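Console Repair Technician (Retro and Out-of-Warranty)

Hidayat Console Service – Trirkatthorpe workshop
Full time, 25 hours a week for the first month, full hours after that

Hidayat Console Service fixes game consoles that their makers no longer take in. Most of our work is on disc-based machines and cartridge systems, with a growing share of handhelds. We are looking for one technician to join the bench team in Trirkatthorpe.

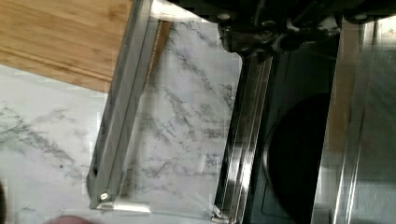
TRIRKATTHORPE, October – The workshop takes in consoles by mail and over the counter, and the mail side has outgrown the people we have. The new technician will work mainly on mail-in repairs, with one shift a week at the front counter. You will report to Puspita Sitompul, who runs the bench.

What you will do

Test incoming consoles and write up the fault before any work starts. Customers get a quote from your notes, so they need to be readable.

Replace optical drives, laser assemblies, power supplies, fans and save batteries.

Remove and replace surface-mount capacitors on handheld and console boards. We do a lot of these.

Clean and rebuild controllers, including stick modules and worn button pads.

Run the full test list on every machine before it goes back. The list has 23 steps and all of them get done, including on the easy jobs.

Log parts used. We buy donor consoles in lots and need to know what is left in them.

What we need from you

At least one year of paid electronics repair work, or a portfolio of your own repairs that we can look through with you. Phone and laptop repair counts.

Steady soldering, both through-hole and surface mount. There is a short bench test at the second interview.

Basic use of a multimeter. Oscilloscope experience is helpful – we can teach it if you have the rest.

Clear written English for repair notes and customer emails.

You do not need to be a collector or know every board revision. We keep our own service notes and you will add to them.

We do not install mod chips or copy games, and we will not ask you to.

Pay and benefits

Pay is $25 an hour, paid every two weeks. You get 12 days of paid vacation in the first year, plus public holidays. After three months we pay half of your health plan premium. Hand tools are supplied. If you prefer your own iron, bring it and we will check it for safety first.

Hours are 9:30 a.m. to 6 p.m. with a one-hour lunch. The counter shift ends at 7 p.m. 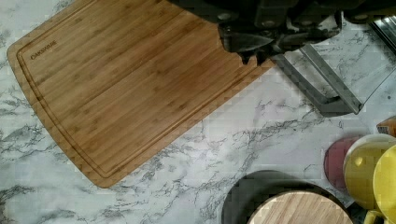 Page last changed: October, 4:10 p.m.

Where you will work

The workshop is on the second floor at 192 Mistwood Road, above the parts store. There is an elevator. The bus from Ploltthorpe stops across the street and there is free parking behind the building. This is an on-site job. Repairs cannot be done from home, and we do not send customer consoles out of the building except to return them.

How to apply

Send a resume and a short note to Hidayah Entili in the office, by mail or by hand at the counter. In the note, tell us about one repair that went wrong and what you did next. It can be any kind of device. Please do not send consoles or boards with your application. Photos of your work are welcome.

We read applications as they come in and will take this page down once the job is filled. First interviews are by phone and take 25 minutes. Second interviews are at the workshop and include the bench test, which is paid at the normal hourly rate.

If you need a change to the interview or the bench test because of a disability, tell Hidayah when you apply and she will set it up.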